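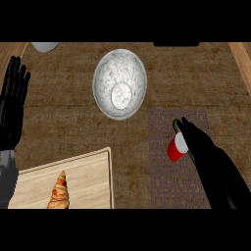 Old oil finish on a table goes patchy long before it wears through, and most of the time you can bring it back without stripping the wood. This page covers a full clean and re-oil of a kitchen or dining table. A top that has gone mottled and weathered across the brown, with paler wood along the edges, is a good candidate. If yours has a thick, shiny coat that lifts in flakes, it was varnished and needs a different method.

## Check the finish first

Put a few drops of water on the top and leave them for ten minutes. On a worn oil finish the water soaks in and leaves a dark spot that dries out later. On varnish it sits in a bead. Test two or three places, including one near the middle where plates go.

## What you need

- Dish soap and two buckets
- Sandpaper, 100 and 200 grit
- A cork or rubber sanding block
- Mineral spirits
- Hardwax or Danish oil
- Lint-free cotton rags
- Gloves and a dust mask

I use Onora satin oil from Jenkins on Flastgate, mostly on account of the small can. Any oil sold for indoor tables will do. Read the label for food contact if you roll dough straight on the wood.

## Clean it

Wash with warm water and a little soap, wiping along the grain. Wring the cloth out well. Rinse with the second bucket, then dry with a towel right away. Wipe sticky spots with mineral spirits and keep a window open while you do it.

Leave the table overnight. In August, with the humidity we get in Stastevby, I leave it for two nights.

## Sand it

Start with the 100 grit only where there are rings, scratches or gray patches. Work with the grain and feather out past the mark, or you'll have a dip that catches the light. Then go over the whole top with the 200, edges included. Use light pressure and change the paper when it stops cutting.

If the rim is a lighter color than the middle, sand it last with a fresh sheet. Dark dust rubbed into pale wood is hard to get out. Don't try to even up the two colors by sanding harder, especially if the top could be veneer.

Vacuum with a brush attachment and wipe down with a rag dampened with mineral spirits. Let it dry.

## Oil it

1. Stir the can. Don't shake it.
2. Pour a small puddle and spread it thin with a rag, one section at a time.
3. Wait fifteen minutes, or whatever the label says.
4. Wipe off everything that hasn't soaked in, turning to a clean part of the rag often.
5. Let it dry overnight and do a second coat the same way.

Dry patches after the second coat can have a third. If the surface feels tacky the next day, too much oil was left on. Rub it with a rag and a little fresh oil, then buff dry.

**Oily rags can catch fire on their own.** Lay them flat outdoors until they are stiff, or soak them in water and seal them in a metal can. Never leave them in a pile.

## Afterward

Keep water off the top for a week and hot dishes off it for two. After that, wipe spills as they happen and use mild soap for cleaning. A single thin coat once a year is enough for most tables.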